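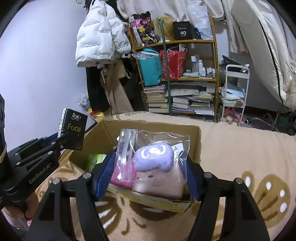
Blog > Household > Storage notes

Spare bedroom, humidity log

The hygrometer in the spare bedroom is a Dranell, bought secondhand, and it reads 2 points high against a salt test. I did the test in January: table salt, enough water to make a slush, bottle cap, sealed jar, overnight. It should settle at 75 percent. Mine settled at 77. All readings since then have the offset taken out.

With the door closed and the radiator off, the room sat at 64 percent for most of the winter. Paper goods curl at that level and envelope flaps glue themselves shut. Running the dehumidifier overnight brought it down to 51, but the tank filled by morning and the unit shut itself off.

I have moved it to a timer, four hours on and two off. The meter at the outlet went from 991 to 1,020 over the test period, so 29 kWh. Kaiwen Tang suggested a drain hose out the window, which would fix the tank problem and let the cold in.

Next thing to check is the closet on the outside wall. The back corner reads higher than the room and I don't know by how much yet.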